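Thursday, open day notes

Got back from the Girkura open day at Burkthorpe a bit after lunch and want this down while I still remember it. Good turnout! I ended up standing near the back for the first talk (mostly about funding, didn't write much).

The bit I went for was the kitchen demo in simulation. The task is called Vieira on their side, pick up the teapot and set it on the wooden tray. They ran it live on the big screen, 19 tries, and let us shout out when to pause. I asked for a stop right as the fingers came down to the handle, which is a thin wire arch over the lid and a real pain to grasp in any simulator I've used. 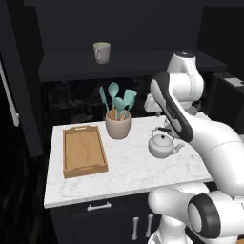
Stuff to try at our end

1. Ask for the Allex scene files. They said yes in principle, so email before they forget me.

2. Handle contact. They come in from straight above and close slowly. We come in at a slant and I think that's half our trouble (the other half is my friction numbers, I know, I know).

3. Put more clutter near the goal. They keep a crock of teal utensils right behind the tray and I like that a lot, ours is way too tidy.

4. Seeds. They train on 456 layouts and we have 6. Ouch.

Still need to find out what step size they use. Parking was 3 dollars, receipt is in the drawer.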